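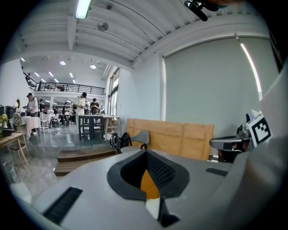
Gripper build: the questions I keep getting

What is it, then?
A hand-held gripper. I hold it, do a job with it, and a camera on it records what went on so that an arm can have a go at the same job later. I build mine at the Grisville shared workshop, mostly in the evenings, with a lot of tea.

Did you design it yourself?
Sort of! The shell is my third go at it. The first two were too heavy and the handle made my wrist ache. Takumi Matsuda sorted out the finger linkage for me, so please send the clever questions to him (sorry, Takumi).

What's the square black-and-white pattern for?
It's a marker. The software looks for it and works out where things are from it. Print it matt if you can. My glossy one caught the ceiling lights and kept vanishing.

How long does a shell take to print?
24 hours on the old Whitelaw printer, and you'll want to be nearby for the first layer. The small parts I do at home.

Why do you stick rubber on everything?
Grip, mainly! I cut it from an offcut with a craft knife and glue it down. It peels if you skimp on the glue – ask me how I know.

How many recordings have you got?
523 so far. I'd like a lot more by May, before I start on the Skodum arm properly.

Can I have the files?
Yes, but give me a bit. The handle still needs three screws that you can only reach with a very short screwdriver, and I want to fix that first.

Last updated March 6, 2021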